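Stop auditing the paperwork

Cidness Consulting - Blog

January 23, 2019

Most internal audits I have sat through were audits of documents. Somebody checks that the procedure has a version number, that the form is signed, that the training record matches the staff list. Two hours later there is a report with 9 minor findings, and every one of them is about a form. I think this is a waste of an auditor's time.

A procedure describes what a firm meant to do on the day it was written. When I worked with Arnell, a packaging business with 40 staff, the goods-in procedure was tidy and fully approved. The people on the loading bay had been working a different way since August, and their way was better. Three audits had missed it. The auditors had never left the meeting room.

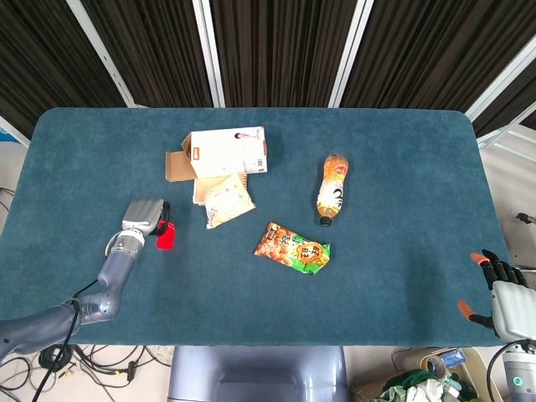
Go and watch the work

My view is that at least half of any internal audit should be spent where the job is done. Ask the person to carry on as normal and keep quiet for a while. Then ask what they do when something is wrong - a short delivery, a missing label, a supplier who has changed the carton size. The answers will tell you more than a folder of signatures.

People object that the certification body wants records. It does, and you should keep them. But a record ought to come out of the work, and if staff fill it in at the end of the week from memory, it is of little use to anyone. I would sooner see two short forms that are used than a manual of some 3,000 lines that sits on a shared drive.

Managers should go along too, at least once a year.

Recent posts
Writing a corrective action that gets closed
Supplier reviews at Tanabe: what we changed
Do small firms need a quality manager?
Markosau site visit notes
Calibration records for beginners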